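Blankets and Fleece at the Kivunside House
Gallery page, posted 18/08/2026

Since February I have been sorting the textiles in our guest house at Kivunside, and this page shows two of them. I am not a textile expert. I only like printed fabrics, and over the years I have collected more than the cupboards can hold. The house has seven beds, and every bed wants something warm on it when the wind comes from the lake.

The pieces in this gallery are an orange fleece and a thick plush blanket. I bought the fleece at the market in Famberg, where the seller had it folded at the bottom of a pile. The blanket came later, from a shop in Wynne which was closing. I keep them on the same shelf, so in my mind they are already a pair, even if the patterns were never meant for each other.
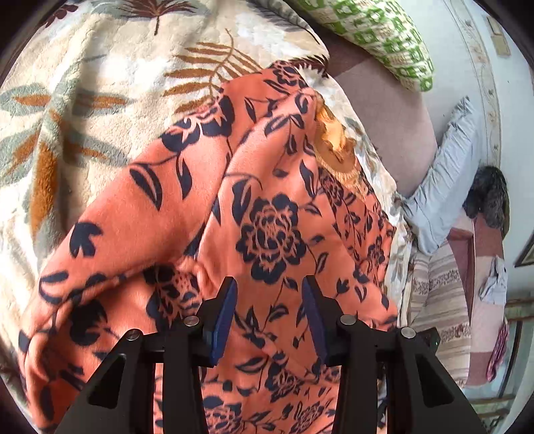 Coral-orange fleece with navy flowers, on top of the cream blanket. The big bloom looks to me like a peony.

What I like in this fleece is that only two colors do all the work. The flowers are navy and their petals are outlined in the same coral as the background, so from far away it looks simple, and from near there are many small leaves and buds to find. It takes folds very easily. I tried to iron it one time on low heat and I do not recommend this -- a shake and one night on a flat bed is enough.

The blanket is another story. It is heavy, and it needs the whole washing machine for itself. I wash it cold, with very little soap, and I hang it over two lines so the weight is divided. My neighbor in Satari has a similar one and she brushes hers with a soft clothes brush after drying. I have started to do the same.

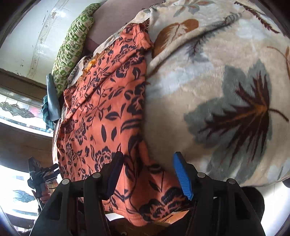

Large grey-green leaf with dark maroon veins on the plush blanket, and the coral cloth beside it.

The colors of the blanket are more of autumn: rust brown, maroon, some pale blue-grey in the pile. The long fold goes right across the leaves, but the large one is still easy to recognize. For the next season I would like to put the blanket in room 5, where the walls are plain, and keep the fleece for the reading chair downstairs.

More pieces will be added when I finish the second cupboard.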